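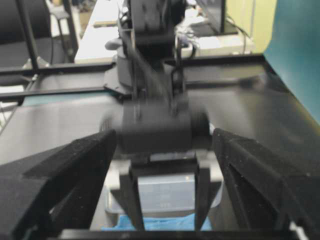

# Prendotdale Bird Calls

Datasets > Sound > Prendotdale Bird Calls

Overview | Files | Labels | License | Comments

2999 short clips of garden and woodland birds, all recorded in and near Prendotdale, and all free to use! I started this because I wanted to know what was singing outside my kitchen at dawn, and it grew from there.

Last updated 21 Mar 2023.

## What you get

- `clips/` has the WAV files, mono, one bird call per file where I could manage it
- `labels.csv` has the file name, species, site, month and a quality score
- `sites.txt` explains the site codes (PIT is the Pitkänen woods, DOT is the Dotow pond path)

There are 50 species in all. The wrens are wonderful, so loud and clear, and I'd start with those if you just want to have a listen. August is thin, as most birds go quiet then.

## Labels

Quality runs from 1 to 3, and 3 is best. Anything marked 1 has wind, traffic or a second bird over the top. Two species of tit were hard to tell apart by ear, so check the `unsure` column before you train on them.

## Loading

Unzip and point your script at `clips/`. The Fludeo sound viewer opens the folder as is, and the spectrograms look lovely in it.

## Comments

**mossyfence:** The owl clips are fantastic, thank you!

**tern_watch:** Row 2 of labels.csv has a stray comma for me.

**mossyfence:** Same here, easy to fix by hand.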